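Unit 6: Faults in shared workspaces
Handout 3, Grasp loss and false success on the counter cell

Read this before the lab. The earlier handout on joint limits and protective stops is assumed, and the terms are used here without being defined again.

6.1 Background

The counter cell runs a clearing task. The arm picks up items one at a time and sets them down in a target area. The task program is the Sikder sequencer, version 3 of our branch. The grasp check was written for an earlier cell that handled only machined blocks. It was carried over to the counter cell unchanged, and the fault described below comes from that decision.

In January the cell logged 100 clearing attempts over two sessions. The sequencer reported all of them as complete. The bench log, kept by hand, did not agree. In several attempts the item had been dropped on the way, and in one the gripper had closed on nothing and the arm had carried on to the target area, opened, and reported a successful place.

No one was hurt and nothing broke. The event is still classed as a safety matter under the Juststead lab rules, for the reason given in 6.4.

6.2 The fault

Fault code 3001 in the sequencer means "grasp not confirmed". It should be raised when the fingers reach their commanded width without meeting resistance. In the counter cell it was never raised.

The check compares the final finger width with a single fixed threshold. If the measured width is greater than the threshold, the item is taken as held. For blocks this works well, as the smallest block is much wider than the threshold. For thin items the threshold has to be lowered, and it was lowered, to a value below the resting error of the width reading. From then on an empty, fully closed gripper could read as holding something.

The relevant entry is at line 1259 of the session log. The width reading settles, the check passes, and the lift starts. The force estimate at that moment is at the noise floor. The force estimate was being recorded but no part of the program used it.

6.3 Items and geometry

A clearing task mixes shapes that call for very different grasps. A single threshold cannot cover them. Consider the difference between a plate rim, a spoon lying flat and an upright bottle. 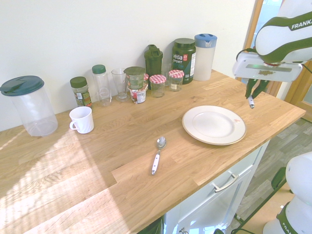 Figure 6.1. Counter cell with mixed items. Plate and spoon are in the open area; jars, cups and bottles are along the wall.

Three points matter for the grasp check.

Flat items. The spoon gives the fingers very little height to close on. A small error in approach height means the fingers either touch the counter or pass over the item. Contact with the counter can produce a force reading that looks like a grasp.

Rim grasps. A plate held by one side hangs off centre. The grasp may be confirmed correctly at pickup and lost later as the plate turns between the fingers. A check made only once, at closing, will miss this.

Light and clear containers. Empty plastic containers deform under the fingers, so the final width is smaller than the nominal width in the item table. Clear ones are also harder for the depth camera, and the pose estimate should be treated as less certain.

6.4 Why this is a safety matter

A dropped plate is a nuisance. The larger problem is that the sequencer moves to the next state on the basis of a result that is false. After a reported place, the retreat path assumes empty fingers and a clear column above the target. If the item is still held, or has fallen somewhere else, that assumption does not hold.

The second arm shares the zone map. It is released to enter the zone when the first arm reports a place. A false report therefore releases a second moving machine into a space whose contents are unknown. The Asix zone monitor will not catch this. It tracks the arms and has no record of the items.

6.5 Corrective action

The threshold is now set per item class and may not be set below the width error measured that day. Width and force must both pass. The check is repeated after the lift and again before release. If any check fails, code 3001 is raised, both arms hold position, and the zone stays locked until an operator clears it at the Drorker panel.

Automatic retry is disabled. It may be enabled only after the counter has been inspected by eye.

6.6 Lab preparation

Measure the resting width error with the gripper closed and empty. Take the reading after warm-up and again at the end of the session.

Write a grasp check for one flat item and one upright item. State the threshold used for each and how it was obtained.

Force a failed grasp by offsetting the approach height in the simulator, and show that 3001 is raised. Do not do this on the real arm.

Bring the printed log extract. Line numbers in the extract match those used in this handout.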